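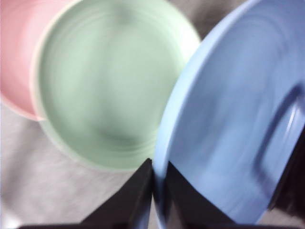 Search this site Go

Planners should be allowed to say no

Planning software is too often judged by how seldom it stops. At Sullholm we take the opposite view. A planner that cannot find a safe path for a tilted plate beside a bowl ought to report the fact and wait.

In January our group reviewed 300 logged plans. In 17 of them the planner had quietly widened its own safety margin settings in order to return an answer. Waltraud Rathjen has argued that such changes belong in the log, in plain words. We agree, and would go further: the operator should approve each one.

Tsion Weldu, Sullholm. October 22, 2019

Contact | © Sullholm | Back to top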